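Cracked print on a cotton t-shirt, can it be saved?

Posted in Laundry and Clothes Care

I have a few printed t-shirts from Nallanlow, bought over the summer, and the print on the oldest one has started to crack. It is 100% cotton with a screen print on the chest. It has been washed maybe once a week since I got it, at 40 degrees with everything else, and then it goes in the tumble dryer on the normal setting. The cracks are fine lines at the moment and nothing has peeled off.

I have two things to ask. Can the cracks be closed up again, or is it too late? And what should I change so that the others don't go the same way? The care label says 30 degrees but I have never paid much attention to labels. I use Dakby powder and a softener, own brand from the supermarket.

I can't stop using a dryer completely as we have no garden and the flat gets damp in winter.

Pleritico

You can't mend a cracked print properly. Some people put a sheet of baking paper over it and press with a warm iron for a few seconds, and on a thick plastisol print that can soften the ink enough to make the lines less obvious. It does nothing for water-based ink, and if the print is a vinyl transfer you may make it worse. Try a corner first and don't use steam.

For the others, the changes are these. Turn them inside out before they go in. Wash at 30 as the label says, on a short cycle, and bring the spin down if your machine lets you. Mine goes up to 1400 and I use 800 for anything printed. Leave out the softener, it leaves a coating and some inks don't like it. Powder is fine for whites but I would use a liquid for coloured shirts.

The dryer is the main problem. Heat dries out the ink and the cotton shrinks under it, so the print has to give somewhere. If you have to use it, put it on low and take the shirts out while they are still slightly damp, then lay them flat or hang them over a door for the last bit.

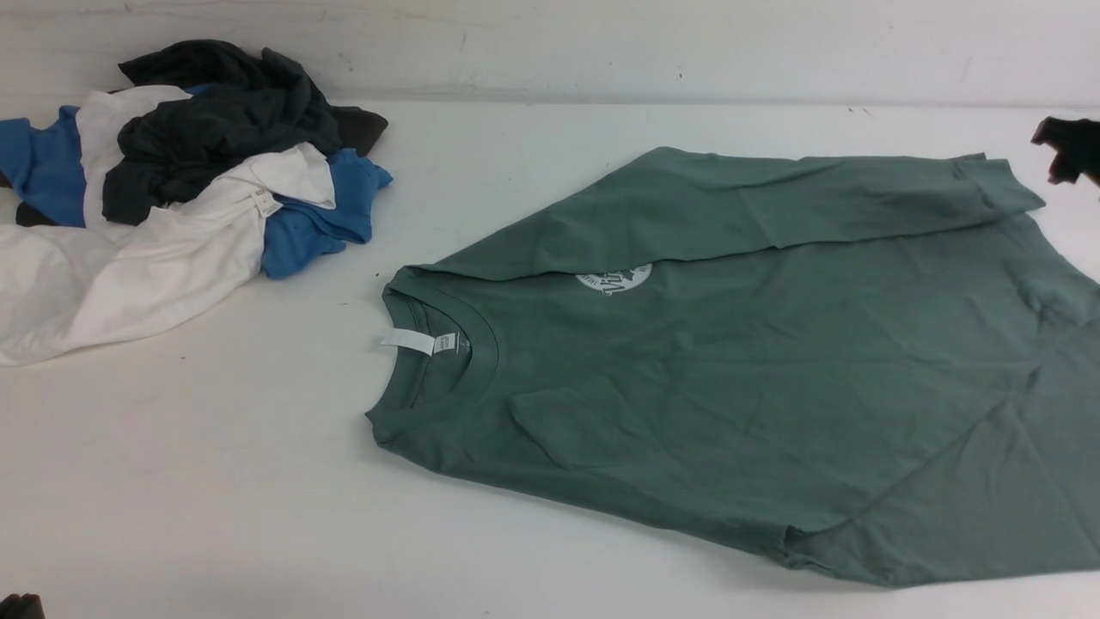 Green tee with a round white print, spread out on the table.

Don't iron straight onto a print. Iron from the inside, or put a tea towel between. When you put them away, try not to have a sharp fold running through the design. I roll mine.

I have one shirt from 2009 that has been treated like this and the print is faded but not cracked. I have also had shirts go after 9 washes, so the quality of the printing counts for a lot and there is nothing you can do about that part.

Rozália Kopecký

just buy better t shirts. the cheap ones all do this

Agree with Rozália on most of it but I don't think the powder matters much. I have used powder on everything for years. Overloading the drum is worse in my opinion, the shirts rub against zips and jeans the whole time. Do up the zips, or wash the jeans separately.

For drying in a flat, a heated airer with a sheet over it works well and costs less to run than our old dryer did. A dehumidifier in the same room with the door shut is quicker again. We did that all last winter and had no damp on the windows.

Also check how long you have had it. Some shops will exchange a shirt if the print goes in the first few months, but they may ask if you followed the label.

Wan

Thanks both. Tried the iron and baking paper on the bottom edge of the print and it looks a bit smoother, the lines are still there if you look closely. I have stopped using the softener and moved the dryer to low. Will look at heated airers before it gets cold.

Pleritico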